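Visita à Indevix – célula de montagem em PCs

Cheguei às 10h, já atrasado. Crachá, óculos, corredor comprido, café fraco. A Indevix vende o kit Ramton: braço, garra, câmera no punho, software. Preço só sob consulta. Queriam mostrar primeiro os slides – pedi pra ir direto pra célula.

Bancada de perfil de alumínio, gabinete Dell aberto, gabarito de plástico ao lado com um módulo cinza comprido em cima. O forte do Ramton, dizem, é peça pequena em espaço apertado. Garra de dois dedos, troca com 4 parafusos. Anotei: cabo do punho me pareceu exposto demais. Perguntar sobre garantia.

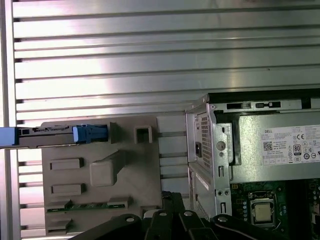 Ghiță achou o gabarito o ponto fraco da oferta: cada modelo de gabinete pede um novo, e o prazo de entrega deles é de 2 semanas. Para quem recebe lote misturado, disse, isso pesa mais que a velocidade do braço. Concordo em parte. O pessoal da Indevix respondeu que o arquivo 3D vai junto e dá pra imprimir em casa. Não vi nenhum impresso.

Ciclos: falam em 1.000 sem recalibrar. Pedi o log, ficaram de mandar. O software é bom, telas limpas, mas tudo em inglês e o manual tambem.

Falta comparar com a Fultstead, que aluga por mês e inclui treinamento. Visita marcada pra julho. Levar uma placa nossa e pedir 100 ciclos seguidos, sem ninguem mexer.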